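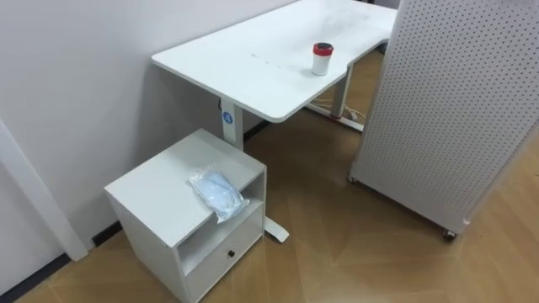
Sitting, Standing and Study Habits: A Small Survey

Group members: Loubna Younis, Ayuba Arthur, Zineb El Idrissi
Supervisor: Rachid Abdel Hamid

1. Introduction

Students spend a large part of the day sitting down. Our group wanted to know how long first-year students sit when they study at home, and if they take breaks. We chose the topic after a class on back pain, where most of us admitted that we never think about how we sit.

2. Method

We wrote a questionnaire with 14 questions and handed it out in the Hamdy building during August. We gave out about 200 copies and got most of them back. Four students also agreed to keep a diary of their study time for a week, starting on Sunday. Yasmine Soliman from the year above us checked the questions before we printed them, and we dropped two that were hard to understand. 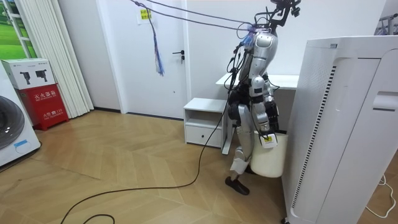 Fig. 1. White bucket carried by its handle, held low in front of the leg.

3. Results

The most common answer for time spent sitting without a break was "one to two hours." Only 29 students said they got up more often than that. Neck pain was mentioned more than back pain, which we did not expect. Students who study on a bed or sofa reported more pain than students who use a table – but they also reported longer hours, so the two things are hard to separate.
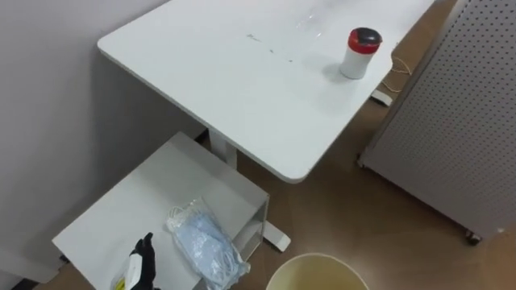
The diaries gave a different picture from the questionnaire. All four students sat longer than they had first guessed, mostly in the evening. One wrote that she only got up when her phone needed charging.

4. Discussion

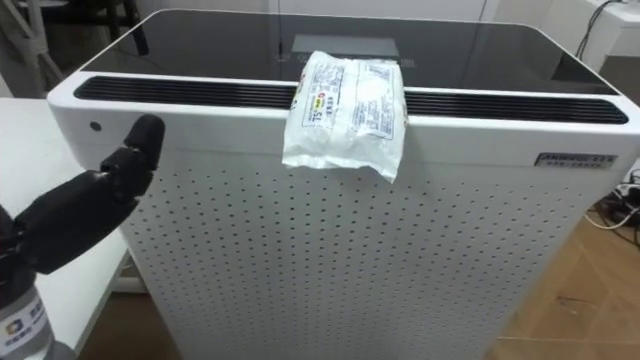 Reading time: 2 minutes

Our survey has limits. People guess badly when they are asked about time, and we only asked students in one building. We also forgot to ask about part-time jobs. A student who stands in a shop all afternoon may want to sit in the evening, and our questions do not show this.

If we did the work again, we would use more diaries and a shorter questionnaire. Zineb has kept the blank forms for next year's group.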